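# Folding goes hand-held at Trotard, night shift to shrink

May 2022

Trotard, the linen and garment care firm, is changing how its folding staff spend the day. From this month part of the team works with hand-held grippers, picking up clothes and bedding with the tool instead of fingers.
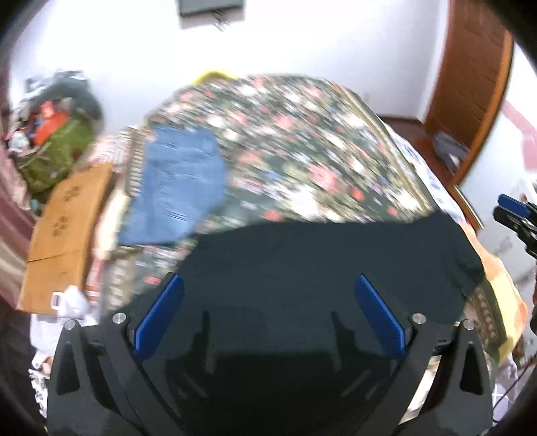

The recordings go to Mindex, who are building the folding arm due on the main floor in November. Staff fold, the software learns. That's the plan anyway.

What changes: 12 people move off the tables and onto gripper work, 2 hours at a stretch then a break. Pay goes up one grade. The night shift drops from 12 to nine, no lay-offs, the firm says, those three go to days.

Not everyone is sold. Jussara Toledo, shift lead, said the first week was slow going. "Denim is fine. Thin stuff, you pinch it and it slides. My wrists knew about it by lunchtime." She has asked for lighter grips and a proper rota, and wants it in writing who goes where once the arm is in.

Management told staff almost 143 hours of folding were logged in the trial. No word yet on how much Mindex needs before the arm can be tested. Toledo says people keep asking her and she dosent know either.

Training is open to all shifts, sign up with your lead. Anyone with a wrist or shoulder problem can stay on hand folding, no questions asked. A meeting on the November rota is promised but theres no date for it so far.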